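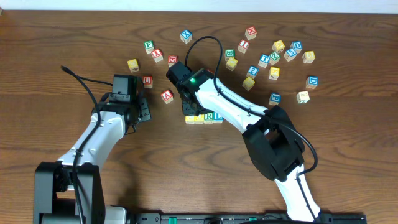

**Figure 1.** Bimanual block cell, head camera view. Lettered wooden blocks are spread over the tabletop, with a row of four beneath the right gripper.

## 3.2 Cell setup and upkeep

The block cell consists of two arms on a common mounting rail at the near side of a wooden table (Fig. 1). Each arm ends in a black gripper. The arms are driven by a single Vornico controller under the table, and joint commands are issued by Kestix, our scheduling layer, which also keeps the fault log. The workpieces are small wooden cubes printed with letters or numerals in several colors. In the standard task the arms pick blocks from a scattered layout and place them side by side in a row.

**Mounting.** The rail is clamped to the table and both bases are bolted to the rail. In the first version of the cell the bases were fixed directly to the tabletop, and the spacing between them changed slightly whenever one arm was removed for service. With the rail, an arm can be taken off and put back against its locating pins without a full recalibration. The base bolts are tightened in two passes, working diagonally, and marked with paint. A broken paint line at inspection means the arm is calibrated again before any trials are run.

**Cable routing.** The gripper cable on each arm follows the outside of the links and leaves the wrist in a free loop. Loop length was set by trial. A short loop pulls on the wrist connector when the forearm is fully extended, and a long one can drop onto the table and drag blocks out of place. We fixed the length with the wrist turned to its joint limit and the arm at full reach, then added slack for one connector replacement. The ties on the links are reusable and are left loose enough for the cable to slide. Two early connector failures on the left arm were traced to a tie that had been pulled tight next to the elbow.

**Calibration.** The head camera is calibrated to the rail with a printed target placed at 10 positions on the table. Each arm then touches 5 reference points with a pointed tool held in the gripper. If the error at any point exceeds the placement tolerance, the joint offsets are estimated again and the touch test is repeated. The wood grain of the tabletop gave false edges in the first block detector, particularly near pale block faces. We kept the surface and retrained the detector on views of the bare table under the lab lighting.

**Gripper service.** Finger pads are wiped with alcohol at the start of each session and replaced after every 100 trials, or sooner if a block slips during the lift test. After a pad change the gripper is closed on a reference cube and the zero width is stored again. Skipping this step produced a steady offset in block spacing during the January trials, and those runs were discarded.

**Repair during the study.** The right arm was stopped once for repair, on Thursday, September 5, 2019, after Kestix reported repeated overcurrent faults at the elbow. Yen-ting Ng opened the joint housing and found a worn bearing. The bearing was replaced, the joint was run unloaded through its full range, and the touch test was passed on the second attempt. Trials before and after the repair used the same grasp settings. The final data set contains 696 trials. Runs in which the elbow fault occurred are kept in the log but are left out of the success rates in Section 4.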